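Reviews > Stationery > Whiteboard and craft markers

Skamen dry-erase markers: three months on

19th April
By the Bimthorpe desk

I bought a box of Skamen markers in January to replace the Lombardi ones we had used for years. We go through a lot of them. There's a whiteboard in the kitchen for meals and appointments, a smaller one in the garage, and the kids do their spelling on lap boards at the table. The box was $20 from Sturkis, which also charged me $8 for delivery because I was under the free shipping limit.

The ink is good. Black and blue are dark enough to read from the other side of the kitchen, and green isn't far behind. Yellow is close to useless on a white board, as it is in every brand I've tried, and I'd have traded it for a second black. Orange is better than expected.

Wiping is where they beat the Lombardi. Fresh writing comes off with a dry cloth. A grocery list left up for 14 days needed a second pass and left a faint shadow, which a damp cloth took care of. Red is the worst for this. On the older garage board, where the surface is worn, red left a pink smear that needed spray cleaner.

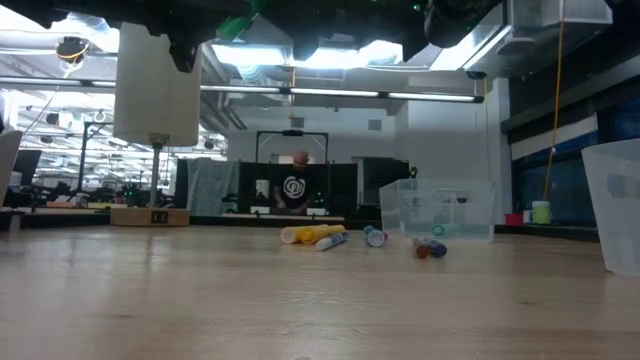

Caps are my main complaint. They fit tightly, and there's no clear click when they're fully on, so it's easy to think one is closed when it isn't. I lost a green that way in the second week. My youngest can't get them off without help. The Lombardi caps clicked, and I never had to check them.

The barrel is a bit thicker than average and comfortable for an adult. It's round with no flat side, so it will roll if your table isn't level. Ours isn't. The tips have held up well apart from one purple that got pushed in by somebody pressing too hard.

Smell is mild. I wouldn't use them in a closed room all afternoon, but it doesn't hang around after dinner. Ink on the colouring apron came out in a cold wash. Ink on a grey school jumper did not.

Sturkis also sells a refill bottle, listed as good for 300 fills, though it only comes in black. I haven't tried it and can't see us getting through that much.

For the price I'd buy them again for the kitchen and keep a few Lombardi for the kids until their hands are stronger. If you leave writing up for weeks at a time, stick to black or blue.

14 comments
8 shares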